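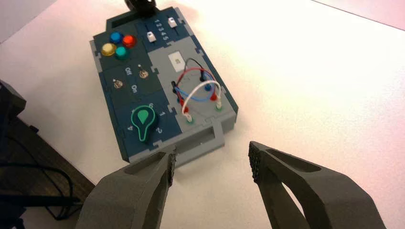
Ticket 1785
Site: Riltport, bench cell
Equipment: Usier arm with two-finger gripper, Yoo controller, task board
Opened by: Imogen Kershaw
Opened: December 1, 2019
Assigned to: Stuart Bunting (Jukness support)
Priority: Normal
Status: Closed

Original report (Imogen Kershaw)

The gripper has started missing on the small parts of the task board. It will take hold of a probe plug and lift it most of the way out of the jack, then the plug twists and drops back. On the dial it closes on the green knob, turns it part of the way and slips round the outside. The buttons are fine. The sliders are fine in one direction and poor in the other.

It began near the end of November and has got worse. The program has not been edited. The board has been taken off the bench once for cleaning and put back on its marks. I have re-run the board location routine several times and it passes.

Log attached from the last long run. The run was set for 1000 cycles and stopped itself at 170 with "object lost in grip".

Stuart Bunting

Thanks for the log. Could you let me know the following before I suggest anything:

Is the miss always to the same side, or does it change?
Does the arm stop over the middle of the knob before the fingers close?
Has the gripper had a knock, or been off the wrist for any reason?
What is the grip force set to on the Yoo page for small parts?

Please also wipe both finger pads with a dry lint-free cloth and try the dial again. Don't use solvent on the pads. It makes them shiny and they never come back properly.

Imogen Kershaw

Same side every time. The plug always leans over towards the left finger. With the dial the right finger touches first and pushes the knob over before the left one arrives.

The arm looks to me as if it stops in the right place, but I am judging that by eye from the wrist camera picture.

No knock that I know of. Callum had the gripper off to change the wrist cable tie. I'll ask him when.

Force is 3 on the small parts page. I have not changed it and would rather not, as the probe plugs are not ours.

Wiped the pads. A bit of grey dust came off. No difference on the dial.

Callum Cropper

I had the gripper off in November, the week before the cleaning. Four bolts out, new tie on the cable, four bolts back in, done up with the torque key. I didn't touch the fingers. The dowel went in without any trouble. I did not run the finger homing afterwards because the controller didn't ask for it.

Stuart Bunting

Thanks Callum, that helps. The controller only asks for homing if it loses power to the gripper while the fingers are part closed. If the plug was pulled with the fingers fully open it assumes they haven't moved, and you can push them by hand with the plug out. So it is possible for the two fingers to end up slightly out with each other and for the controller to think all is well.

Please do this in order:

1. Send the arm to the park position, clear of the board.
2. Open the fingers fully.
3. On the Yoo service page choose Gripper, then Home both fingers. Stand clear while it runs.
4. Open the fingers again and measure from the centre mark on the palm to each pad. The two readings should match.
5. Write both readings in the ticket.

Don't run the board location routine until I've seen the readings. It finds the board with the gripper fingers closed, so if they close to one side it will shift the whole board map to suit, and then the buttons look right and the small parts don't.

Imogen Kershaw

That last part explains the buttons, I think. They are big enough to hit anyway.

Homed both fingers. The homing ran through with no message. Measured with the plastic calliper. The two readings do not match. The right-hand one is shorter, so that finger sits nearer the middle than it should. I homed again and got the same answer. The difference is less than the thickness of a pad but you can see it if you put a straight edge across.

I haven't run location.

Stuart Bunting

If it is repeatable after homing then it isn't lost position. Either the finger is not seated on its carriage or the carriage stop has something on it. Could Callum look at the right finger with the power off and isolated?

He should check the two screws at the base of the finger first. If they turn at all with light pressure on the key they are loose. Then slide the carriage out by hand and look at the face of the stop with a torch.

Callum Cropper

Isolated the cell and locked it off. Screws on the left finger are tight. On the right finger the inner screw is tight, and the outer one moved nearly a quarter turn before it took up.

Slackened both and took the finger off. There was a small sliver of cable tie between the finger and the carriage face. It is the cut end off the tie I fitted, same colour and same width. It must have dropped down while I was trimming and worked its way in behind as the screw backed off. Not sure which came first, the screw or the sliver.

The stop face is clean. No marks on the carriage. There is a slight shiny patch on the back of the finger where the bit of tie was sitting but I can't feel it with a fingernail.

Stuart Bunting

Good find. The finger can go back on if the back face is flat. Clean both faces, put a drop of the medium thread lock on each screw, and tighten them alternately. Leave it overnight before any long run. Then home both fingers, measure again, and post the readings.

Please check the left finger screws for thread lock too while the cell is isolated. If they're dry, do them the same way, one screw at a time so the finger stays put.

Callum Cropper

Both left screws were dry. Done one at a time. Right finger cleaned and refitted. Lock removed, power back on, fingers homed.

Readings match now, left and right, as near as the calliper will show. Straight edge sits flush across both pads.

Leaving it until tomorrow.

Imogen Kershaw

Ran location this morning. It passed, and the new board position is different from the stored one, all of it sideways. Saved the new one and kept a copy of the old in the cell folder, renamed so it can't be loaded by mistake.

Then ran each part of the board singly at slow speed:

Buttons: good.
Sliders: good both ways.
Toggle switches: good. It used to brush the side of the lever on the way in and it doesn't now.
Dial: turns all the way round to each number and lets go cleanly.
Probe plugs: the coloured ones come out straight. One of the white ones still leans a little.

Question on the white plug. Should I leave it or put the force up?

Stuart Bunting

Leave the force alone. Look at the white cable instead. If it stands up in a tall loop it pulls the plug over as it comes free, and the gripper gets blamed. Try laying the loop flatter towards the handle end of the board and run that part again.

Imogen Kershaw

Laid the loop down and the plug comes out straight. I've put a note on the cell sheet to dress the white cable flat before a run.

Started the full run at normal speed.

Imogen Goodall

Taking over from Imogen K for the afternoon (yes, two of us, please put the initial). The run is past the point where it stopped last time and there are no grip warnings in the log. One slow location retry, which was me leaning on the bench.

Imogen Kershaw

Full run finished, all 1000 cycles. No lost objects. Pads look the same as before and I wiped them afterwards.

Happy for this to be closed.

Margus Adomaitis

Before it's closed, I've made these changes to the Riltport maintenance sheet. Say if any are wrong.

After any removal of the gripper: home both fingers, whether or not the controller asks.
Measure centre mark to pad on both sides and write the readings on the sheet.
Cable ties on the wrist are to be trimmed with the gripper off and bagged, and the cut end put in the bin before refitting.
Finger screws to be checked with the key at each monthly service.
Do not run board location if the two pad readings differ.

Stuart, is there a way to make the controller ask for homing every time the gripper plug is pulled?

Stuart Bunting

Sheet looks right to me. On the homing prompt, yes: Yoo service page, Gripper, Start-up, and set "Home on reconnect" to Always. It adds a short wait after each reconnect. The setting is lost if you restore an older backup, so take a fresh backup once it's set.

Callum Cropper

Set to Always and tested by pulling the plug with the fingers open. It asked for homing on reconnect. Fresh backup taken and copied to the cell folder.

Stuart Bunting

Closing. Cause recorded as foreign material behind right finger with loose outer screw. No parts supplied.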